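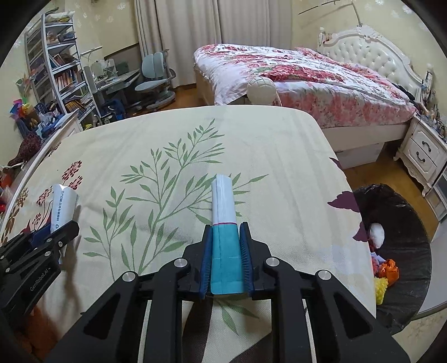
Packets. Pad A holding white over teal, second gripper coming in from the left with its own packet.

Search notebook
Enter keywords
Print this page | E-mail this page

30th August
Entered by Nilmini Wijesinghe

Ribbed pads, second try. Flurina's position, stated on the phone with more confidence than I felt was called for, is that the ribbed blue pads will do everything the old smooth Vikness ones did and be kinder to thin packaging. My position is that I have a table, a pair of hand grippers and a whole day.

Both hands on the same linkage, same pads, fresh set. I didn't touch the travel stops. (I touched them last time and we all remember how that went.) Operator is me throughout, so all numbers below include my wrists.

Flat things first. Folded packets, picked from lying down, lifted, held upright over the cloth, put back. 49 tries, 41 good. A good one means it came up in one go and was still between the pads when I decided to stop looking at it. The eight bad ones:

- 7 were the packet folding itself away from the second jaw as the first one arrived. You close on it and it bows politely out of the way.
- 1 was me sneezing. Flurina will want this struck out. It stays in.

The ribs do leave the packet standing straighter than the smooth pads did, provided you catch it on a crease. Catch it on the flat part and it twists about the ribs. I'd like to try the same ribs turned through ninety degrees before anyone orders more from Sindby.

Tablecloth note. The Pranport people asked for a patterned surface, so there's a patterned surface. Leaves, berries, the lot. My worry is the dark leaf prints, which to a segmentation model may look a good deal like objects. I kept putting things down on top of them out of habit and then had to stop myself.
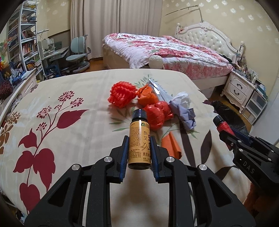

FILED UNDER: Grippers / Rigid items

Little bottles, ridged caps, one per hand. Amber in the near gripper, red in the other. I expected these to be easy and they were, up to the point where I got fancy.

Upright and gripped round the label: 30 out of 30. Dull, lovely. I started using the time to think about lunch.

Tilting is another matter. Past a certain angle the bottle creeps along the ribs, very slowly, like someone leaving a meeting. It never dropped, so on paper it's a pass, but if we mean to hand over from left to right then the second hand is going to find the bottle somewhere other than where the first hand said it was. The Rangel controller has no opinion on this. It reports jaw width and the width doesn't change.

Didn't get to the crumpled stuff in any serious way. Squeezed the orange wad a few times and it was fine, it's a wad, you can't miss it. The shiny red bundle will want doing properly, as will anything with a glare on it.

Wide lens: still happy with it. Both pads in view when closed, and enough of the other gripper to see what it's up to. The corners go black, which I've stopped noticing and Flurina hasn't.

To do
- Ribs at ninety degrees, flat packets only
- Mark bottles with tape so the creep can be measured and I can stop saying "a bit"
- Plain cloth against patterned cloth, same items
- Ask Sindby if the December price for pads still holds

F.K. in margin: Strike the sneeze.
N.W.: No.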